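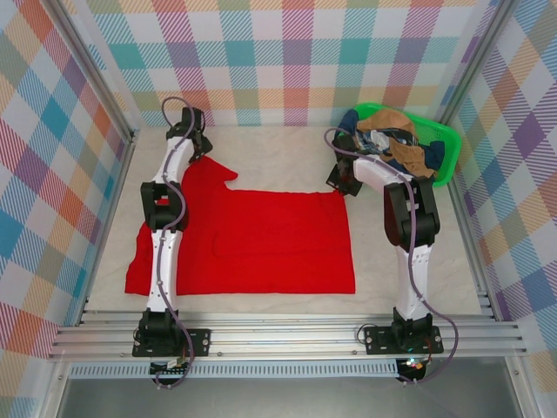

The shirts are going better than the trousers. That is the short version of the last fortnight, for anyone who only wants to know that.

For everyone else, I've been recording demonstrations for the folding job on the Dollholm bench. Each demonstration is one garment, start to finish, with me driving both arms and the computer saving the joint positions and the camera views as they happen. The learning part comes later, on a machine that isn't mine, and takes most of a night. My part is making the examples, and it is slow.

I had 321 usable episodes when I stopped on Monday. I threw out 43 along the way. Most of those were dropped grips, where one side of the cloth let go halfway through a lift and I fumbled around to get it back. I used to keep recordings like that on the theory that recovery is worth learning. I still think it is, but only when the recovery is a good one. If I'm poking at a sleeve for half a minute with no plan, the model will learn to poke at a sleeve for half a minute with no plan. I know this because the spring model did it.

So now there are two folders. One is clean folds. The other is recoveries I did on purpose, where I start with the garment in some awkward state and sort it out properly. The second folder has 40 in it and I'd like a lot more, but they are tiring to do and I'm limited to 12 in a sitting before my hands go sloppy.

Red has been the colour of the month. I didn't plan that. Beltmont, who supply us with second-hand clothing by the bag, sent a bag that was heavy on red, and I worked through it in the order it came out. It does mean the set is lopsided at the moment. I'll go back through the navy and tan things next so the model doesn't decide that a garment is a red thing. 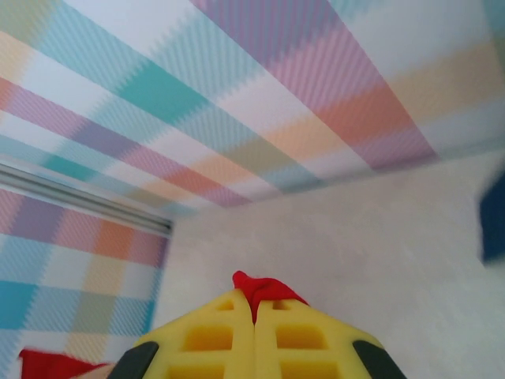

Written by the author of Bench Notes

The wrist views have been the most useful thing to go back and watch. From the side you see where the cloth is, more or less, and you can tell whether the fold is square. From the wrist you see how much cloth you've got hold of. A small pinch right at the fingertips looks fine from across the table and then slips out as soon as the arm pulls. A deep pinch holds, but it bunches the fabric and you lose your edge when you put it down again. I've been aiming for somewhere in the middle and I can't say I hit it every time.

I've also started writing down the grip for each episode while it's fresh. One word is enough: tip, mid or deep. I tried doing it at the end of the day from the recordings and it took longer than the recording had. Doing it as I go adds a few seconds and I don't mind it.

A few people asked about pace after the last post. I drive slower than I could. When I go fast the cloth swings, and a swinging sleeve is in a different place each time, which makes every example its own special case. Slow also gives the cameras less blur. The drawback is that the model ends up slow too. Prado, the software we use for playback, can speed up a finished policy, and I've had it a fair bit quicker than my own driving before it started missing corners. I'm leaving that alone until the grips are sorted out.

The other thing I changed is the starting position. For the first batch I laid every garment out neatly before I hit record. It made for tidy episodes and a model that was lost the moment a shirt landed crooked. Now I turn it a bit, or leave a sleeve tucked under, or bunch one side. I keep a list of starts taped up beside the keyboard and cross them off so I don't favour the easy ones. Sleeve under the body is my least favourite. You have to lift the whole side to free it, and if the other arm isn't pinning the cloth the entire thing slides toward you.

Trousers, then. The trouble is the second leg. Lining up the first fold is easy enough, but once the legs are on top of each other the fingers tend to take only the top layer, and you don't find out until you've dragged it half off the bottom one. I've tried coming in lower. I've tried coming in from the side. Coming in from the side is better but the elbow of the right arm ends up somewhere I don't like, and I've had to stop twice to back it out. If anyone has done folded layers with soft fingers I'd be glad to hear how you approach the edge.

Somebody at the Bundcombe meetup suggested skipping trousers until the shirts are done and training on shirts alone. I may do that. The argument for mixing is that the flattening step is the same for both, and flattening is where most of the time goes. The argument against is that my trouser examples aren't very good yet, and there's no sense feeding in bad ones.

The next training run is booked for the end of the week with just the clean folder. After that I'll run it again with the recoveries added and compare the two on the same pile of laundry, same starts, same order. I'll post the results either way. Before then I need to recheck the left wrist camera and wash a few of the shirts, as they've been handled so much the collars have gone limp.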